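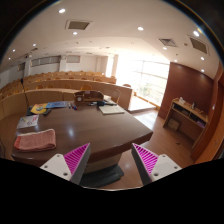 **Ticket 1511: Shared printer drops off the network after idle**

Status: closed
Opened: February 2021
Site: Stekeo, ground floor office and teaching block
Device: Brustell network laser printer, wired
Print server software: Dandau

## Symptom

Printer goes offline in the Dandau console after a period with no jobs. Jobs sent from the lecture hall desks sit in the queue with status "waiting for device". Power cycling the printer clears the queue. Fault returns the next morning.

Staff report no error on the printer panel. Panel shows "Ready" while the console shows "Offline".

## Checks

1. Pinged the printer from the server while it was offline. No reply.
2. Swapped the patch cable and moved to a different switch port. Fault returned overnight.
3. Printed the network page. Address was assigned by DHCP, with no reservation on the router.
4. Compared the address on the network page with the one in Dandau. They did not match. The console still held the old lease.
5. Sent a test page from one of the lecture hall desks after correcting the address by hand. Page printed.
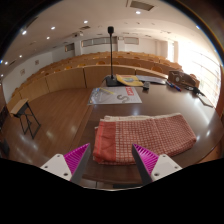 6. Left the printer idle overnight with sleep set to 50 minutes. Offline again in the morning, address unchanged this time.

Step 6 points to a second fault, separate from the lease.

## Cause

- No DHCP reservation, so the address changed when the lease ran out.
- Deep sleep turns off the network port on this firmware. The port does not wake on an incoming job.

## Fix

- Added a reservation on the Dumitrescu router for the printer's MAC address.
- Updated the port entry in Dandau to the reserved address.
- Set sleep mode to "Light" under Settings > Power > Sleep. Deep sleep disabled.
- Deleted 11 stuck jobs and restarted the spooler.

Monitored for over 2 weeks. No further drops logged.

## Notes

Light sleep uses more power than deep sleep. Check for newer firmware in May and test deep sleep again if the release notes mention network wake. A factory reset turns deep sleep back on, so repeat the sleep setting after any reset.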